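Projet Nollari : rapport d'avancement au fonds Wadell
Lot 3, tri et rangement d'objets ménagers

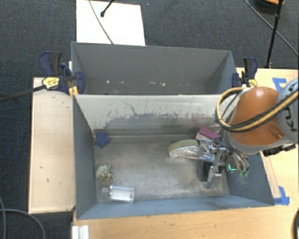
Selon Delić, un foyer n'achètera pas une machine qui vide un bac plus lentement qu'un enfant, et le rapport devrait le dire dès la première page. L'équipe prend acte de cette réserve.

Au 1er octobre 2022, 52 objets courants figurent au catalogue d'essai, dont 30 ont été présentés à la pince en vrac. Les objets transparents, couchés près d'une paroi, demeurent les plus difficiles à saisir. Neuf références restent à qualifier sur le site de Ratholm.

En l'état, le rangement sans surveillance à domicile n'est pas envisageable. Le solde de la tranche est demandé pour décembre, à la remise des mesures de cadence.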